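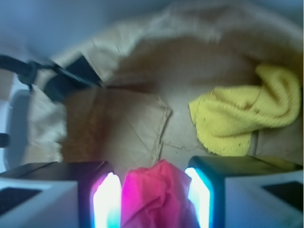
Wrist view: Diveo gripper holding a pink cloth, yellow towel and beige fabric behind.

Diveo D2 Textile Gripper — Demonstration Unit

The Diveo D2 is a two-finger parallel gripper for picking soft goods from mixed loads. It is supplied by Wamlow for use with the Trummer series of bench-mounted arms and can be seen running at our open day on 28 August 2026.

Description

Rigid grippers designed for cartons and machined parts tend to lose thin fabric or take up several layers at once. The D2 closes on a single fold and regulates force at the fingertip. Each finger has a lit strip along its inner edge, facing the opposite finger, so that the material in the gap is illuminated when the wrist camera views it from close range. The light remains on through the full pick cycle and its level can be set from the controller.

Housings are pale grey-white. Finger inserts are replaced with a 2.5 mm hex key and do not require recalibration if the same insert type is refitted.

Specifications

Maximum opening: 146 mm
Grip force: adjustable to 50 N
Insert service interval: 2,000 hours
Supply: 24 V DC
Communication: Modbus RTU or Ethernet
Wrist camera: included, colour, fixed focus
Mounting: Trummer T-flange; adaptor plate available for other arms
Colour: grey-white only

What is demonstrated

The demonstration cell is set up for unsorted household and hospitality textiles. The arm selects an item, lifts it clear of the load and places it on the outfeed table. Pick order is decided by the Plovimow controller from the wrist view; the operator does not nominate items. Colour is not used as the sole criterion, as a light towel lying on light fabric gives little contrast.

Live wrist video is shown on the monitor beside the cell. Visitors should expect some blur on the monitor while the arm is travelling. The controller takes its pick decision from still views at the approach position — travel video is for display.

Each session runs for 30 minutes, including questions. Mawuli Mahama, applications engineer, will operate the cell and can discuss cycle rates for particular goods. Visitors may bring their own samples. Items must be clean and free of pins, and anything with metal buckles or hard fittings should be handed to the operator before the session starts.

Limitations

The D2 is not rated for washdown. Heavy quilted items and anything with a stiff backing are outside the recommended range. Straps and cords can be gripped but may drag adjoining items with them; a second pick attempt is enabled by default and can be switched off.

Ordering and availability

The D2 is available as a gripper only, or as a kit with controller and flange. Kits ordered at the open day are scheduled for delivery in October. Replacement inserts are held in stock at the Wamlow service centre and are sold in pairs.

Enclosed footwear is required in the demonstration area. Parking is at the rear of the building, off the loading driveway.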